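The day shift at the Kosholm refurbishing works starts at six, and for years it started with sore wrists. Office computers come in by the pallet from Vatden and Istwood, and every one has to be opened, stripped of its usable parts and sorted. Until last spring that was all done by hand, at 19 benches.

Four of those benches now have robot arms. The firm, Makhubela, put them on the jobs people liked least: lifting out drives, pulling cables, moving processors between case and holder. A good hand clears around 120 machines a week. The arms are slower, and they still stop when a cable lies where they don't expect it.

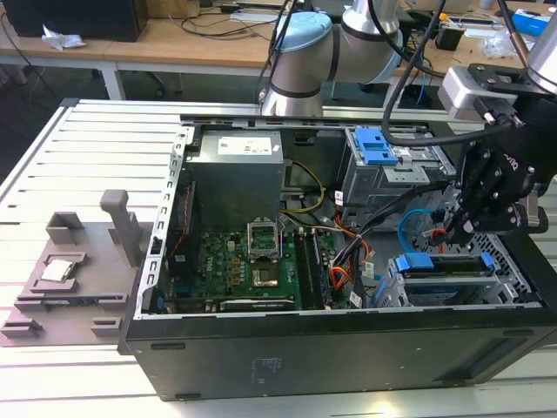

What has changed most is the walking. One person looks after two arms, and spends the shift going between them, freeing a stuck plug or setting a case straight. Some of the older staff say they miss having a machine to themselves from start to finish. Others have asked for more hours on the arms.

No jobs have gone so far, and the works still employs 116 people. Pay is the open question. Those who tend the arms had 200 hours of training — mostly on the shop floor — but remain on the same grade as before. The union wants that settled before a fifth bench is converted in August.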